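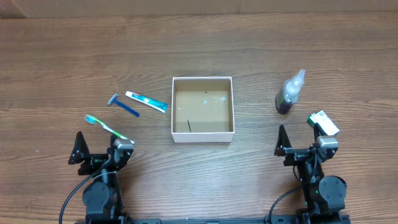
Two-arm packing cell, start position. Open box in the middle, toothpaste, razor and toothbrush to the left, bottle and small carton to the right.

Good practice at the bench: our packing cell pages

Welcome to the Skaddale gallery! We put this page up because people kept asking how we set up our two-arm packing tasks, and a picture answers a lot of that faster than the rule sheet does. The rules themselves were written by Tülin Baysal and Şükran Avcı, and they have grown from 3 lines taped to a cabinet door into a proper shared document that we're really fond of. Last updated 13/09/2021.

What we follow before every run

Box first, always. It goes between the arms with the lid off and nothing in it, and everything else is placed around it.

Grippers open and parked on their own sides. If either pair of fingers is closed, the run doesn't start and the operator writes down why.

Leave bare table between the items. Even a narrow gap counts, as long as a finger can get down into it. (Long thin things like razors and toothbrushes are the ones that teach you this!)

Slanted is fine. We used to line everything up square to the table and our runs looked wonderful and taught us very little. Now items lie at whatever angle they land, and we love how much more we learn from a morning's work.

Bottles stand up, caps on. Tuncay Kozan checks each cap by hand before the arms are switched on.

Cables get a look at both ends of travel. A loop that seems roomy with the arm parked can pull tight when it reaches across, so we move each arm slowly through its full range first.

Hands off the table once the operator calls "live." Anyone can call "stop," visitors included, and the arms stay stopped until the person who called it is happy.

Where the numbers stand

We have logged over 3000 runs under these rules, with 65 different household items on the approved list. Nazmiye Işık keeps the list and is always glad to hear suggestions, especially awkward shapes.

Coming next

Mélanie Zacharias is drafting a section on soft pouches and refill packs, which fold in all sorts of interesting ways when you grip them. The group at Nornilcombe has offered to try the draft on their own cell, and we can't wait to compare notes. Their pictures will go up in the next gallery.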